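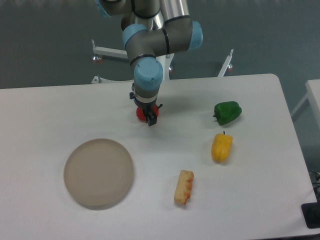

Checking finger wear on the Wutberg cell

Finger wear shows up first as a part that turns a little in the grip when the arm speeds up. Do this check every 100 hours of run time, and after any hard contact with the table. Use the test set you normally run, and start with something smooth. The red bell pepper between the fingers is a good first pick, with glossy sides that will slide on a worn pad. Leave the green and yellow ones on the table to the right for the later picks, and keep the round plate on the left clear.

Before you start

Set the arm speed to 20 percent in the Clanov panel. Wipe the tabletop and both fingers with a dry cloth - no solvent, it hardens the pads. Push down on each corner of the table. If it rocks, level it now or the pick heights will be off.

Running the check

1. Load the Nekutau grip routine and set the hold time to 60 seconds.

2. Pick, lift and hold. Watch the part from the side. Any turning or sliding counts as a fail.

3. Repeat for 4 picks, changing the part each time.

4. Open the gripper fully and bring it down beside the red pepper, just above the table. Stop there and look at the gap under the fingers. It should be even on both sides.

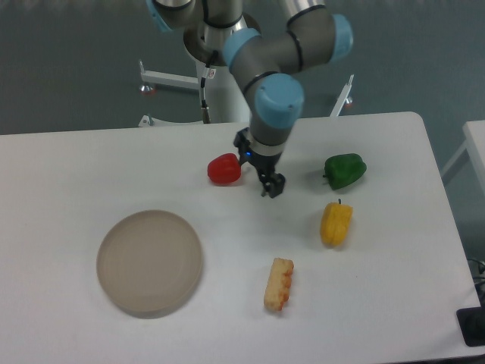
5. Jog the arm up and back to home. Press the stop button before you put your hands near the fingers.

If a pick fails

Replace both pads, even if only one looks worn. The Quintana pads go on with the ribbed side facing in. Tighten the screws by hand first, then a quarter turn with the key. Run the zero routine again and repeat from step 1.

If the gap in step 4 is uneven, check the screws on the mounting ring before changing anything in the program.

Page updated 24/10/2026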